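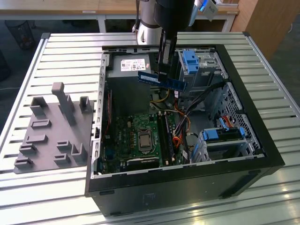

Etelka says I should stop fixing that tower and put the money toward a new one, and she has said it in more or less the same words every winter. Her view is that a desktop that old owes me nothing. I told her memory is cheap and a new machine is not. She said cheap things add up, and then asked if I had eaten.

4 min read

So today was the memory. I had the side panel off and the case on its side before nine. Black case, heavy, with the gray power supply up in the corner and its white label. The module is a blue one. I had pictured green, I don't know why. It came from Stomel in a padded envelope with no paperwork, and I checked the listing again to be sure I had ordered the right kind. I had.

The cables took longer than the memory. The orange ones run down to the right of the slots, and the yellow and white ones spread over the middle. I don't remember them being so much in the way last time. I tied a few back with the twist from a bread bag. The processor I left alone. I was tempted to take it out and put on new paste, but the tube I have is from before the move to Bedbridge and I don't trust it.

Things to remember for next time:
– the clips on the slots are stiff, open them all the way first
– the panel screws are in the blue saucer
– do the dusting outside

I had forgotten which slot the manual wants filled first. The manual is a download now, 32 pages, and the part on memory is half of one page with a drawing too small to read. I enlarged it on my phone until I could make out the numbers.

We use cookies to remember your preferences. Accept | Manage settings

First start gave me a black screen and beeping. I turned it off, pulled the plug, took the module out and put it back with more force than I liked. Second start was fine and the full amount showed up. I left it copying the scans of Grandmother's papers to the other drive – the parish page from 1898 is the biggest file and used to freeze the whole machine when I opened it. It opened today. Slow, but it opened.

I still have to decide about the optical drive. I have used it once since spring. Gizella Fekete wants one for her Henetti discs and I may offer her mine, if she will come and get it.

Soup for dinner. Called Etelka at 5 and told her it works. She said good, and how long for.

Last updated in February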